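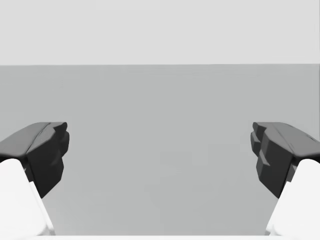
Flatgate updates Cladside inspection record software for blocks of flats

Release adds panel-level fixing records, an offline survey mode and a revised handover file

March

Flatgate has released version 2 of Cladside, its record-keeping software for the inspection of external walls on residential buildings. The update is available to existing licence holders from this month and will be offered to new customers on the same terms.

Cladside is used by building owners, managing agents and surveyors to store what is found when an external wall is opened up or examined from access equipment. Each entry is tied to an elevation, a storey and a bay. In the previous version the bay was the smallest unit that could carry its own record. In version 2 the unit is the single panel, and fixings, cavity barriers, insulation and backing board can each be logged against it separately.

The change follows a trial on 13 residential blocks managed by Zakix, a property management firm. Surveyors on the trial reported that bay-level records were adequate for brick slip and render systems but too coarse for rainscreen cladding, where adjoining panels may have been fitted at different dates and by different contractors. Where a panel had been replaced after a leak or impact damage, the earlier software overwrote the first entry. Version 2 keeps both entries and shows the order in which they were made.

Kofi Bonsu, product manager for Cladside at Flatgate, said: "A wall record has to hold up when the person reading it was not on site. On the trial blocks we found sound survey notes that could not be matched to a particular panel once the scaffold had come down. The new structure deals with that at the point of entry, so the surveyor cannot close a record until it has a location."

Offline survey mode allows a full elevation to be recorded without a network connection. Entries are held on the tablet and passed to the main file when the device is next connected. If two surveyors have edited the same panel while offline, the software holds both versions and asks the lead surveyor to choose between them. No entry is merged automatically.

The handover file has also been revised. It is now issued in 2 parts: a summary for the building owner, and a technical schedule listing every opening made, the materials found, the depth of the cavity and the method used to make good. The schedule can be exported as a spreadsheet or as a fixed document with numbered pages. Photographs are stored at their original size and are no longer reduced on export.

Barrier continuity is handled by a new drawing layer. The surveyor marks the line of each horizontal and vertical barrier on the elevation, and the software reports any length that has not been seen or inferred from an adjacent opening. Inferred lengths are drawn as a broken line and are listed separately in the schedule. Cladside does not assess fire risk or give a rating, and its output should be read by a competent person.

Data held in the earlier version will be carried across by Flatgate at no charge for buildings with up to 100 recorded openings. Larger files will be quoted for individually. Bay-level entries are kept as they stand and can be divided into panels later if the building is surveyed again.

Training sessions will be run online by Jeon, which provided the survey training during the trial. Each session covers set-up, site entry and the production of the handover file. Places are allotted through the customer account page.

Notes to editors

Flatgate develops record-keeping software for the maintenance of residential buildings. Cladside runs on tablets and desktop computers and is licensed per building. Licence holders may add any number of users.

Press enquiries should be addressed to the Flatgate press office, marked for the attention of Kofi Bonsu. Sample handover files are available on request.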